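Grudel pocket projector - two months in

Bought this for film nights and because our little screening club needed something that fits in a rucksack. Review is overdue, sorry, been busy with the September programme.

Short version: good picture, poor sound, daft remote.

Setup is quick. Plug in, wait for the logo, pick a source. Focus is a wheel on the side, a bit stiff, and it drifts once the thing warms up so check it again 20 minutes into the film. Keystone correction is automatic and mostly right. Mostly. Turned it off in the end and propped the front up on a paperback.
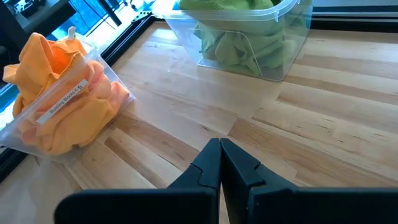 First proper film we ran on it was Trenuver, the Arturo Cocco one about the ferry pilot. Very dark film, half of it below deck, so a fair test. Blacks are grey, no way round that at this size, but faces held up and the subtitles were sharp right into the corners. I'd keep it on something solid. A butcher-block style top like this one, light wood strips, would do nicely - on a wobbly side table every footstep shows up on the wall. Colours lean warm on the standard setting. Cinema setting is better, slightly dimmer, leave it there.

Second test was Nouri, which is all desert and noon sun. Looked lovely. Siamak Ghorbani shoots everything wide and you do want a big image for that, we pushed it to the full width of the back wall and it coped fine with the lights off. With the lights on, forget it. Curtains matter more then any setting in the menu.

Sound. Oh dear. There are 2 speakers in there supposedly, sounds like one in a biscuit tin. Dialogue in Trenuver was mush. Plug in a proper speaker by cable. The wireless link works but lips and voices are out by a hair, and once you've seen it you can't stop seeing it.
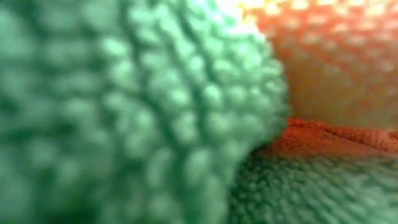 Fan noise next. Louder than I'd like in quiet scenes, fine otherwise. It's a steady whoosh with no whine in it and people forgot about it after the opening titles. Person sitting right next to it did not forget, so put that seat somewhere else.

The remote has no backlight. For a machine you use in the dark! Volume and back are the same shape and right beside each other, I stopped Nouri dead in the middle of the well scene and got groaned at. Stuck a dab of nail varnish on the volume button, problem solved.

Paid around 300 for it from Zurkumetti, came well packed, cable a bit short. You can get a brighter one for more but it wont go in a rucksack.

Would I buy it again - yes, for a room you can make properly dark and with your own speaker. For a bright living room, no. Four stars, would be higher with a decent remote.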